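June 17, 2018

Home, shoes off, ears still humming. I've got a cup of tea going and I'm going to write this down before I sleep or I'll lose half of it by breakfast.

So, the Irnov benefit! Agnese had been on at me since March to get tickets and I kept putting it off, and in the end she just bought two and told me what I owed her. Row 28, way over on the left, behind a man with the tallest hair I've seen since high school. But the sound was good over there, better than it was down front according to the people we met in the parking lot after.

The opener was a duo called Bodnár, guitar and accordion, and I'd never heard a note of theirs before. They only got four songs. The third was a slow waltz and I would've been happy with a whole evening of that one. I looked for it when I got in and can't find it anywhere, so either it's new or I've got the title wrong (Agnese heard "Harbor Light," I heard "Harder Life," and we argued about it the whole length of Route 401).

Then a long gap while they changed the stage over. I got a lemonade and a pretzel and ran into Kathy from my old choir, who's singing alto now and not happy about it.

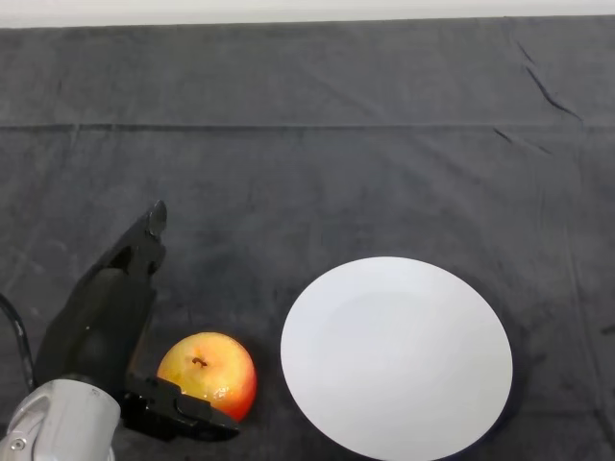
Rozália Szabó came on a little after nine. No introduction, lights still half up, people still climbing over each other with their drinks. She just sat down at the piano and started "Orham" - the long version, with the verse she left off the record! I grabbed Agnese's arm so hard she yelped. I've wanted to hear that verse live for years and had pretty much given up on it.

After that the band came out and it got loud. Mostly the newer songs, which I like fine, though the drummer was rushing all through the first couple and you could see her turn around and look at him. He settled down. "Paper Coat" was much faster than I'm used to and I'm not sure I like it that way. The horns were great on it, though. Then she told a story about missing a train as a kid that went on forever and had no ending, and everybody loved it, me included.

The big finish was everyone on stage together, Bodnár and all, doing an old folk song in parts. The accordion player clearly didn't know the words and was mouthing along about a line behind. Then the lights came up, then went down again, and she did two more on her own. The last was "Letter to Wudow," which I always thought of as a filler track. I take that back. I cried a bit, and so did the man with the hair.

Bought a shirt, wrong size, it's what they had left. Should've gone to the table before the show like Agnese said.

We sat in the car for ages waiting to get out and she played me the first album off her phone, and we sang all of side one with the windows down. The guy directing traffic gave us a thumbs up. I was flat on the high bits and didn't care.

Work at eight. I have to find my other black shoes and call Mom back about the weekend. And text Kathy, she wanted the name of that waltz.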